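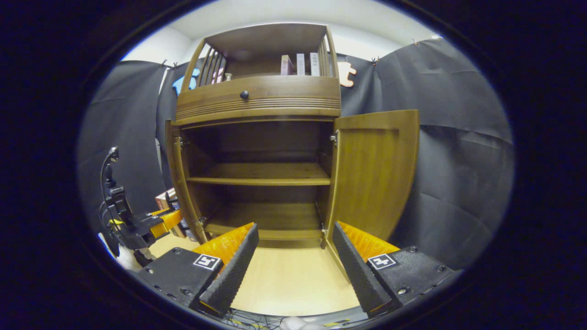
문을 여는 동작은 천 번을 모아도 한 번과 같을 수 있다고 Kerstin Vik은 말한다. 같은 문을 같은 높이에서 같은 속도로 열면 파일 수만 늘어나고 모델이 배우는 폭은 그대로라는 것이다. 그가 Jateo의 수집 지침을 처음 쓸 때 첫 줄에 넣은 문장도 비슷한 내용이었다.

Jateo는 손에 쥐는 그리퍼로 가정용 가구 조작 시연을 모으는 팀이다. 과제 이름은 Ocampo이고, 현재 다루는 범위는 여닫이문과 서랍, 선반에 물건을 넣고 꺼내는 동작까지다. 기자는 금요일 오후 작업실에서 Vik과 수집 담당 Hanyu Yin, 학습 담당 Eyvindur Hallgrímsson을 만났다. 대화는 수집 절차에서 시작해 대부분 실패 데이터의 처리 문제로 흘러갔다.

Yin은 수집 단위를 '에피소드'라고 부른다. 시작 자세에서 목표 상태까지 한 번의 시도가 에피소드 하나다. "그리퍼를 든 사람이 손잡이 앞까지 접근하고, 잡고, 당기고, 놓고, 물러납니다. 물러나는 구간을 빼먹는 사람이 많습니다. 그 구간이 없으면 정책이 문을 연 다음 손잡이를 놓지 않습니다."

여닫이문이 서랍보다 까다로운 이유를 묻자 Yin은 궤적의 모양을 들었다. 서랍은 직선에 가깝다. 문은 경첩을 중심으로 한 원호를 따라가야 하고, 손목 방향도 함께 돌아야 한다. 손목이 늦으면 손가락 안쪽 면에서 손잡이가 미끄러진다. "둥근 손잡이는 그나마 낫습니다. 손가락 사이에서 돌 수 있으니까요. 막대형은 각도가 틀어지면 바로 빠집니다."

자세 추정은 그리퍼 쪽 카메라 영상과 관성 센서를 함께 쓴다. 손가락 쪽에는 사각형 흑백 마커가 붙어 있고, 두 마커 사이의 거리로 벌림 폭을 계산한다. 마커가 한쪽이라도 가려진 구간은 보간하되, 36프레임을 넘기면 에피소드 전체를 보류함으로 보낸다. Hallgrímsson은 이 기준이 실험으로 정한 값이 아니라고 인정했다. "처음에는 더 길게 잡았습니다. 그랬더니 벌림 폭이 실제와 어긋난 채로 들어온 표본이 많았고, 정책이 허공에서 손가락을 닫았습니다. 줄이다가 문제가 덜 보이는 지점에서 멈춘 숫자입니다. 다른 하드웨어에 그대로 가져가시면 안 됩니다."

배경 처리는 팀 안에서도 의견이 갈린다. Vik은 초기 단계에서 배경을 어두운 천으로 단순하게 두는 편을 선호한다. 추적 오류가 났을 때 원인을 좁히기 쉽다는 이유다. Hallgrímsson은 반대쪽이다. "단순한 배경에서 학습한 정책은 거실에 나가면 성공률이 떨어집니다. 천 앞에서 모은 데이터는 점검용이라고 생각합니다. 학습 집합에 넣더라도 비중은 낮아야 합니다." 현재는 절충안을 쓴다. 새 동작을 추가할 때는 통제된 배경에서 33개 에피소드를 먼저 모아 파이프라인 전체를 통과시키고, 이상이 없으면 장소를 바꾼다.

장소를 바꾼 뒤의 목표는 동작당 1000개 에피소드다. 이 숫자를 채우는 일보다 분포를 맞추는 일이 더 오래 걸린다고 Yin은 말했다. 가구의 높이, 손잡이의 위치, 시작 시점에 문이 열린 정도를 표에 적고 빈칸이 큰 조합부터 배정한다. 시작 상태를 닫힌 문으로만 두지 않는 것도 규칙이다. "반쯤 열린 문에서 시작하는 예가 없으면 중간에 한 번 놓쳤을 때 복구를 못 합니다. 정책 입장에서는 처음 보는 상태가 되는 겁니다."

시점의 높이도 표에 들어간다. 낮은 위치에서 접근하면 윗부분 손잡이가 손가락에 가려지는 시간이 길어지고, 높은 위치에서는 하단 선반 안쪽이 보이지 않는다. 수집자마다 키와 습관이 달라 따로 지시하지 않으면 한 사람의 데이터가 특정 높이에 몰린다. Yin은 이를 막기 위해 교대할 때마다 시작 높이를 적은 카드를 나눠 준다. 카드를 무시하는 사람이 있느냐고 묻자 "저도 가끔 무시합니다"라고 답했다.

실패한 시도는 어떻게 하느냐는 질문에 세 사람의 답이 달랐다. Vik은 모두 보관하되 학습에서는 제외한다는 원칙을 설명했다. Yin은 실패와 교정을 구분해야 한다고 했다. 손잡이를 한 번 놓친 뒤 다시 잡아 문을 연 에피소드는 그의 분류에서 성공이다. Hallgrímsson은 그 분류에 조건을 달았다. "놓치는 부분까지 흉내 내면 곤란합니다. 놓친 순간 이전을 잘라 내고 복구 구간만 씁니다. 그런데 자르는 지점을 사람이 정하면 사람마다 다릅니다."

이 문제 때문에 팀은 라벨링 도구 Ekia를 고쳐 썼다. 벌림 폭이 급히 줄고 손잡이 쪽 물체가 움직이지 않은 시점을 후보로 띄우면 검수자가 승인하거나 옮긴다. 검수는 에피소드마다 3명이 나눠 보며, 자르는 지점이 서로 크게 다르면 해당 표본은 쓰지 않는다. 버려지는 비율은 공개하지 않았다. Vik은 "높다"고만 했다.

검수자 가운데 한 명인 Khanyisle라는 표기가 초기 문서에 남아 있는데, 올바른 이름은 Khanyisile Coetzee다. Coetzee는 서면 답변에서 속도 문제를 지적했다. "수집자가 익숙해질수록 동작이 빨라집니다. 초반 표본과 후반 표본의 속도 차이가 커서 한 집합에 섞으면 정책이 중간에 머뭇거립니다. 7월 이후로는 속도 구간을 메타데이터에 넣고 있습니다."

케이블에 대해서도 물었다. 손에 쥐는 방식은 로봇을 원격으로 조종하는 방식보다 가볍지만, 유선 구성에서는 선의 장력이 손목 움직임에 섞인다. Hallgrímsson은 관성 신호에서 그 영향을 분리하려다 그만두었다고 한다. "선을 손목 뒤로 한 번 고정하고 여유를 주는 것이 필터보다 나았습니다. 논문에 쓸 내용은 아닙니다."

다음 과제인 Josis는 두 손 동작을 다룬다. 한 손으로 문을 잡고 다른 손으로 안쪽 물건을 꺼내는 식이다. 두 그리퍼의 시각을 맞추는 방법은 정해졌으나, 두 손이 서로를 가릴 때의 자세 추정은 해결되지 않았다. Vik은 일정을 묻는 질문에 답하지 않았고, Yin은 문이 저절로 닫히는 가구부터 구해야 한다고 했다. 지금 표에서 그 칸이 비어 있다.

공유 36
댓글 3

관련 기사
시연 데이터의 속도 편차를 다루는 세 가지 방식
Loukia Vrettos 인터뷰: 촉각 센서 없이 접촉 시점 찾기
마커 기반 벌림 폭 계산과 가림 구간 처리
서랍 동작 데이터 수집 지침을 다시 쓰며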